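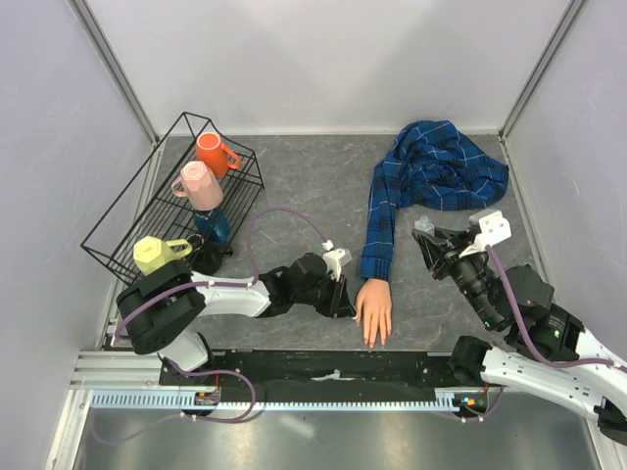

Mugs and a glass in the black wire rack.

Suline Shared Kitchens, progress report no. 2
To: Aarti Solanki, Romadell
From: Žofie Oravec
23rd April

Aarti, sorry it's close to the wire, the form said end of the week and it is the end of the week. Headings are the ones from your template, except I've put Money further up as you asked for last time.

Where we are

Crockery side nearly done. Racks chosen. Cupboards not done. Signs half done. The ground floor kitchen is the one I'd show anybody, the second floor one I would not, yet.

Quick reminder for whoever reads this after you: the grant is to get the Suline building off paper cups. Four kitchens, all tenants share them. We buy proper mugs and glasses, somewhere to dry them and somewhere to keep them, and we try to make it less annoying to wash a mug than to take a cup off the stack. That last part is most of the work.

Money

Spent to date on mugs, glasses and racks: £671. Receipts in the folder, all but the one from the market stall, which was a handwritten slip and I've scanned both sides of it.

Nothing spent yet on shelving. Quote from Nalex came in higher than I wanted and included a plinth none of us asked for. Have gone back to them. If they won't drop the plinth I'll get Lukáč to quote, they did the coat hooks on the stairs and those are still on the wall.

Signs so far free, done on the office printer. The laminated ones will cost something. Small.

No change needed to the overall budget. I would like to move some of the signs money over to shelving, see Requests.

Mugs

Target was 200 in circulation. We bought the lot in October, mixed, on purpose. At the last count on Tuesday evening there were 173 in the kitchens. So some are on desks and some are broken and some have gone home with people. Dalibor Kováčik did the count with me and found a good few behind the meeting room screen, those are included.

The mixed colours have been the best decision so far and I was against it. I wanted all white, stackable, easy to reorder. Chaminda Amarasinghe argued for odd ones on the grounds that people look after a mug they recognise. He was right, annoyingly. People have favourites now. The orange-red is always in use. The yellow-green with the angular sides gets picked by anyone on the first floor, no idea why. The faceted pink was slow to start and then we ran short. Plain black ones everybody says show tea marks less, I haven't tested that and don't intend to.

Downsides of mixed: different sizes so they dont stack, handles stick out at all angles, takes more room in the rack and in the cupboard. This matters for the shelving (below).

Glasses: the teal-blue ones. Fine. Several complaints that they're too small, two that they are too big. Leaving it.

Breakages: mostly handles. Branislav Michalík glued three and I have asked him to stop, they can't go back into use glued. They're holding pens at reception.

Racks

Tried three kinds over the winter.

Plastic tray with pegs. Cheap, light, went slimy underneath inside a fortnight. Out.

Bamboo folding one. Looked nice. Folded when it shouldn't. Black spots on the feet by week five. Out.

Black wire rack, raised frame round the outside, close bars along the bottom and low wire sides. Keeping this one. The close bars are the point, the handles don't drop through and the small glasses stand or lean without falling over. You can put it down at an angle on the worktop and it doesn't mind. Doesn't have its own tray so water goes on the worktop, and we've put a folded cloth under the ones furthest from the sink. Cloths get washed Fridays (today, must remember).

One gripe, a black mug in a black rack is quite hard to see at the end of the day with the lights down. Two have been knocked that way. Not going to change the colour of anything, but Dalibor wants the lights over the worktops left on till the cleaners have been and I agree.

We're now loading them tilted or on their sides, whatever fits, and not fussing. I did draw up a diagram for how to load a rack. It was ignored in all four kitchens. Have taken it down.

Each kitchen will have two racks when the last delivery comes. The second floor has one at the moment and it shows, mugs all over the windowsill.

Worktops

Not in the original bid but it's come up a lot. The grey marbled top is good, wipes down, the brown and lighter veins hide a multitude between wipes. Which is also the problem, people think it is clean when it isn't. Chaminda now does a wipe at eleven and another at four. He's paid for it as part of his building hours so no cost to the grant.

Descaler on the area by the taps, once a fortnight. Hard water. We were doing it monthly and there was a crust.

What hasn't worked

The mug amnesty. Put a crate by the lift, asked for desk mugs back, got back four mugs and a lot of other things including a shoe. Repeated it a month later with an email from each tenant's own manager and did a lot better. Lesson for us, the email has to come from someone they know.

The named hooks. Idea was everyone gets a hook. Not enough wall, too many people, arguments over low hooks versus high hooks. Dropped after six days.

Taking the paper cups away altogether. Did this on the third floor as a trial. Somebody bought their own stack in and hid them. We've put a small number back for visitors and it's calmed down, and the use is low. I would rather have that than a black market.

What has worked

Drying overnight in the rack and putting away first thing. Before this, everyone thought it was somebody else's job to empty it, so it never got emptied, so wet mugs went on top of dry ones. Now whoever opens the kitchen empties the rack. Takes a few minutes. There's a rota on the fridge door and it's mostly followed, ground floor and first floor very good, third so-so, second no.

Washing-up liquid in a pump bottle. Silly small thing. Went from the big squeezy one to a pump and we use less and the sink is tidier. Refilled from the five litre drum in the cleaning cupboard.

Brush instead of sponge. Same. The sponges were foul.

Paper cups

You asked for a figure. Before the project we were ordering ten sleeves a month for the building, at 20 to a sleeve. Last month's order was one sleeve. Caveat, we had stock left over in the cupboard from before so some of that drop is us using up old ones. By the summer the stock will be gone and the figure will be a true one. I'd ask that you don't publish it till then.

People

Me: two afternoons a week on this as planned, in practice three in March.
Chaminda: kitchens day to day.
Dalibor: counts, deliveries, lights.
Branislav: repairs and shelving (no more glue). He measured up all four cupboards last week and the measurements are in the folder, the first floor one is on the back of an envelope but it's legible.

I was off for nine days in March and the rota carried on without me, so I take that as a good sign.

Feedback

Put a notebook in each kitchen. Selected, all sorts:

"More pink ones please"
"Who keeps putting the knives in handle down"
"The rack is good but there should be a place for lids"
"Could we have a bigger glass"
"please stop writing in this book about the glasses"

The lids one is fair. Lots of people have their own flasks and lunch tubs and the lids slide through anything. A small upright lid stand would sort it, Branislav reckons he can make one from an old letter rack. Will try on the ground floor first.

Also had one tenant ask whether they could copy the whole set-up in their other building. Said yes, sent them the list of what we bought and the rack notes.

Next three months

Second rack into second floor (delivery due, chasing).
Shelving quote settled, either Nalex without plinth or Lukáč.
Open shelves up in two kitchens, first floor and second. Shelf height needs to clear the tallest mug with a hand round it, Branislav's sum not mine.
Top up mugs back to target. Mixed again. Will buy a few extra pink.
Lid stand trial.
Laminated signs, short ones. Current wording is "Wash it, rack it" and nothing else. The longer version had five bullet points and was used as a shopping list.
Count again at the end of June, same evening of the week, same two people so it's comparable.

Risks

Shelving late. Likely. Effect is small, mugs live in the rack and on the worktop a bit longer.

Drift. Everyone is keen when the mugs are new, ask me again in a year. Part of why I want a proper handover sheet written for the building before the grant ends, so it isn't all in my head and Chaminda's.

Second floor. New tenant moving in there in May, bigger team, haven't met them. Will go up with biscuits.

Requests

1. OK to move £90 from signs to shelving? Total stays the same.
2. OK to count the mug top-up under this grant and not wait for the next round?
3. Can the final report be a week later than stated, it lands on the same days as the June count and I'd like the count in it.

A yes or no by email on each is fine, don't need a letter. Branislav needs no. 1 first as he's holding the carpenter's dates.

Folder has: receipts, count sheets, cupboard measurements, rota, scan of the first floor notebook. Ground floor notebook got wet, drying it on the radiator, will scan when the pages come apart.

Žofie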